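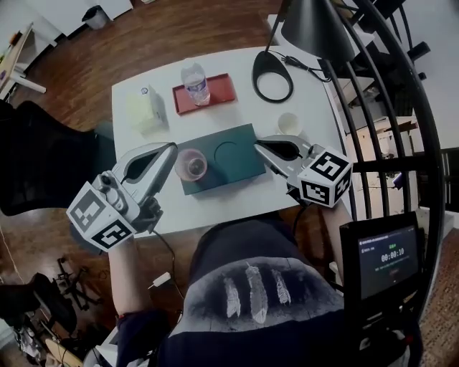
Two hand-held grippers with marker cubes during a cup placement recording at the Evholm workroom.

Cutau Session Tools: review of the recording and review software

Prepared by Eirini Papadakis for the Evholm equipment and software register, 22/09/2024

Scope

Cutau is a desktop package for recording, aligning and checking demonstrations made with hand-held grippers. It takes in wrist camera video, works out the path of each gripper and exports the result in a form suitable for policy training. The present review covers the software only. The grippers were already in service at Evholm and would have been used with any package selected.

The assessment ran over 27 working sessions and produced 453 recordings, all of two-handed table tasks with ordinary household items such as cups, boxes, trays and bottles. Savvas Triantafyllou ran the recordings. The author carried out the checks on the exported data.

Installation and set-up

Installation on a standard workstation took less than an hour. The licence manager requires a network connection at first start and does not say so clearly; the message shown is simply "session not available". Once this was understood there were no further difficulties.

Calibration is the strongest part of the package. The operator enters the printed size of the markers and the arrangement of faces on each cube, then turns both grippers slowly in view of the overhead camera. The software reports which faces it has seen and which are still needed. A full calibration takes eight minutes or so with a new operator and rather less with an experienced one. Settings are saved per pair of grippers and may be recalled by name.

Tracking

Cube tracking was steady whenever at least two faces were turned towards the overhead camera. With a single face in view, the estimated angle sometimes flipped between two solutions for a few frames. Cutau marks these passages in amber on the timeline, and its repair tool will fill short gaps from the wrist camera motion. The repairs were good on slow movements. On quick wrist turns they were smooth but wrong, and the amber mark is removed once a repair has been applied. We regard this as a serious fault. A repaired passage should remain marked as such in the export.

Hard shadows on a white tabletop gave less trouble than had been expected. Translucent and clear items were not a concern for the tracking itself, which does not rely on the objects, but the optional object labelling module handled them poorly. It found opaque boxes and trays reliably and often lost the outline of a clear bottle. We have left the module switched off.

Alignment and export

Streams from the left and right grippers are aligned by timestamp. The package offers a manual offset, which we needed on several occasions after a cable had been reconnected in mid-session. The offset then applies to the whole session — including the recordings made before the interruption — and must be reversed by hand for those.

Of the 453 recordings, 297 passed the automatic quality check without correction. Most of the remainder were recovered after manual trimming. Export to our training format was dependable, though the gripper opening is written in different units from those shown on screen, and the manual is silent on the point.

Comparison with the previous package

Evholm formerly used Gorner for the same work. Gorner keeps a fuller record of edits and its scripting interface is better documented. Cutau is much quicker in daily use, and its timeline can be read by staff with little training. Spanos was considered at an earlier stage but does not accept two grippers in one session.

Support

Three queries were sent to the supplier. Two were answered on the following working day. The third, on repair marks in the export, was acknowledged, with a change promised for the December release.

Recommendation

Approved for use in recording and checking demonstrations, on condition that the repair tool is disabled in the shared profile until the December release has been tested. Gorner should be kept installed on one workstation for reading older sessions. Requests for access to the shared profile should be sent to Savvas Triantafyllou.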